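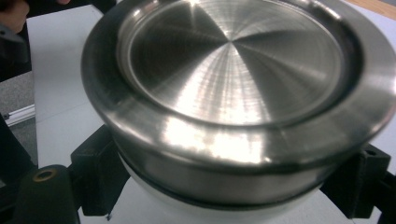

Figure 3. Round stainless steel part with a recessed face and a wide outer flange. Fine concentric marks are visible on the recessed face.

According to Trí Ninh, a written cleaning instruction is only as good as the last person who read it, and in most small kitchens this person read it on the first day of work and never again. The remark was made during our interviews at Trasora, one of the four sites in this study, and similar opinions were given by workers at the other sites. We take it as the starting point of this section, in which we compare what the cleaning instructions ask with what the workers reported they do.

4.2 Reported cleaning practice and written instructions

All four sites (Fokach, Trasora, Đàm and Wodley) prepare soups and sauces in batches and use stainless steel equipment for cooking and storage. Each site gave us its written instructions before the interviews started. The instructions differ very much in length. The one from Wodley has 30 pages and includes a separate page for each type of lid, while the one from Đàm is a single sheet fixed on the wall near the sink. We expected that the longer document would lead to more complete answers from the workers, but the interviews did not confirm this expectation.

In total we collected 156 cleaning records, all from the month of May. A record was considered complete when it contained the start time, the name of the cleaning product, the rinse step and the signature. The missing item was most often the rinse step. Several workers explained to us that they do not write it down because for them rinsing belongs to washing, and it seems strange to write the same work two times. This is a question of language more than of hygiene, and we think it should be treated as such. At Đàm, where the sheet uses one common word for both steps, the column for rinsing was left blank on most of the records.

Surface finish was mentioned in the interviews more often than we had planned for. Our question list had only one question about it. Steel parts can carry fine turning marks from their manufacture (Figure 3), and the workers had different opinions on whether such marks matter for daily cleaning. Workers at Fokach said that they wipe a round part following the direction of the marks. At Wodley the instruction says to wipe from the center to the outside, and the workers there told us they had never thought about the marks at all. We did not measure residues on the surfaces, so we cannot say which of the two habits gives a better result. Flat and recessed areas were described as easy to wipe. The inner corner, where a raised lip meets a flat face, was described as the place where a cloth is not enough and a brush is needed. Only the instruction from Trasora names this corner.

The time of the cleaning had a clear influence on the records. Records signed at the end of the evening shift were shorter, and in many of them the handwriting was difficult to read. At Fokach the evening shift finishes at 2100, and the last batch is often still in the kettle half an hour before. The workers then divide the cleaning among them, and the person who signs is not always the person who washed. We do not consider this as a fault of the workers. The form has space for one signature only, and it offers no possibility to show that the work was shared.

We also asked the workers which part of the instructions they would remove. Nearly all of them named the introduction, which repeats the general rules of the company. What they wished to add was more varied. Some asked for drawings of the parts, and others for a list of cleaning products with the names printed on the bottles, as the instructions often use the chemical name only. At Trasora such a list had already been made by hand and was kept in a drawer under the scale. The supervisor did not know of it before our visit and asked for a copy.

Two limits of these results should be mentioned. The interviews were held during working hours, and some of them were interrupted and continued later, which may have changed the answers. Also, the records from Wodley were copied for us by the site itself, and we could not compare them with the originals. The results for the training sessions are given separately in Section 4.3.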